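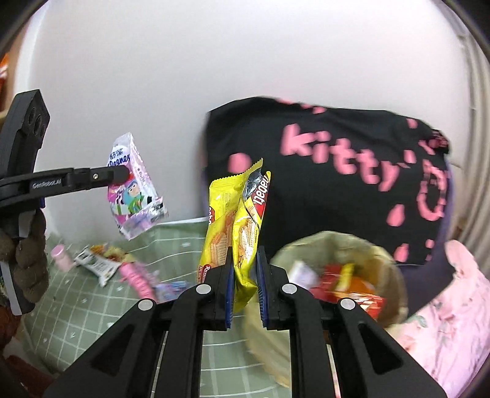
Chapter 3: Packing a Snack Bag

By Chantal Marchand
7 January 2022
147 shares · 2 comments

I love this chapter, mostly for the wafers. I've packed snacks for every Bratuvside weekend I can remember, and I still get it wrong — last February I dropped a carton on top of the cookies and we ate crumbs all the way to Stirkimwood!

So we'll start with the bag itself. I like paper with the rim rolled down (it stays open while you fill it). Tall things stand at the back, and little packets go in front where your hand can find them. My friend Itsuki packs the other way around, and we'll get to his method on page 85.

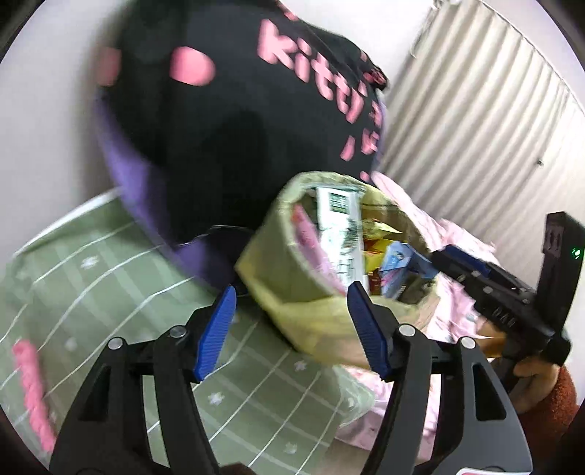 Fig. 3.2. Paper bag with the white carton upright near the back.

Before you read on, grab a bag and try it.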